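Home | Syllabus | Handouts | Lab Sign-up | Past Projects | Contact

Handout 2: Comparing Hand-Held Grippers

Read this before your lab slot. Last August I let a section skip it, and we spent the afternoon discovering, as a group, that "the left one" means different things to different people.

The question for this unit is a dull one with expensive consequences. You have two hand-held grippers and a table. How do you find out whether one set of finger pads is better than another, and how do you say so in a way that a stranger in another building would believe? The stranger, for grading purposes, is me. 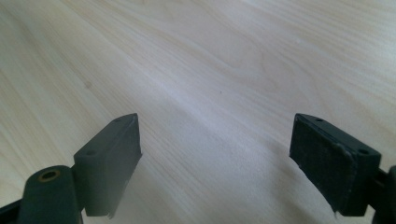 Verna Doucet
Lecturer, Robot Handling Lab, Ridgeway

1. Start with the pads

Most students want to start with the controller, which has a screen. Start with the pads. Look at the gripping face and then at its borders, where the covering meets the block. A ragged lip at the lower edge may not matter for a mug handle and may matter a great deal for anything thin, so write it down before your first trial and again after your last. "Pads looked fine" will be returned to you with a question mark the size of your thumb.

Each block has two small round holes in its top. Use them as your landmarks when you say where contact was made: "between the holes," "past the outer hole." Homa Farahani came up with this when she was a student here, and it has saved us all a lot of pointing.

Open the fingers wide and record the gap at the tips. Do it again with the fingers closed. If closed turns out to be a number other than zero, congratulations, you have your first finding.

2. The trial itself

Objects for this unit are the mug and something slim. The mug is forgiving: it has a handle, a rim and a wall, and you may choose your grasp as long as you name it. The slim object forgives very little. Small errors in finger angle that the mug politely ignores will send it pivoting in the jaws.

Work with one gripper in each hand, even when only one is doing anything. The idle hand drifts, and the drift shows up in your data. Keep both cables clear of the tabletop before you begin. A cable lying over your forearm pulls more than you think, and it pulls hardest when you reach for the far side.

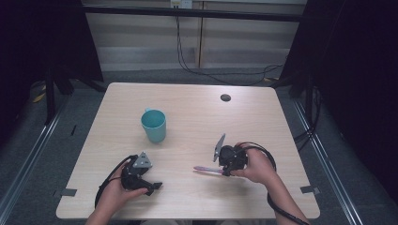 Fig. 2. Two-handed trial, slim object held in the right gripper, mug on the table.

For each trial, log the following:

pad set and gripper (left or right, meaning YOUR left or right)
object and grasp
held, slipped or dropped
anything odd

The last field is where the marks are. The Pemar log from an earlier year has 3,028 trials in it. Dexter Obi, who had been asked for 3,000, says he kept going because he was "in a rhythm." Of those, 188 have something written under "anything odd," and those 188 are the only ones any of us has ever reread.

3. What the finger camera is good for

The camera on the gripper sees the fingertips and whatever lies just beyond them. It is very good at telling you how the pads sit relative to each other and hopeless at telling you where the rest of the table has gone. In the view below, you get both pads, plenty of wood and one corner's worth of mug. If your whole argument depends on where the mug was, use the head view as well. 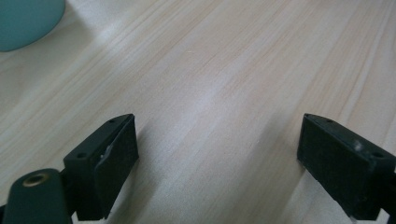 Fig. 3. Finger camera view, jaws open, edge of the mug at upper left.

Watch for glare. A pale tabletop throws back a bright band, and a light object sitting in that band can lose its edges. Move the object or move the lamp, but tell me which. Meriem Helmy's group moved both, then swapped the pads, and wrote four very confident pages on what the pads had done.

4. To hand in

One table of results, one paragraph on the condition of the pads before and after, and one paragraph on what you would change. Please don't write that you would collect more data. Everyone would collect more data.

Questions about booking go to Hazel Abernathy. Questions about the pads come to me, preferably before you have peeled one off.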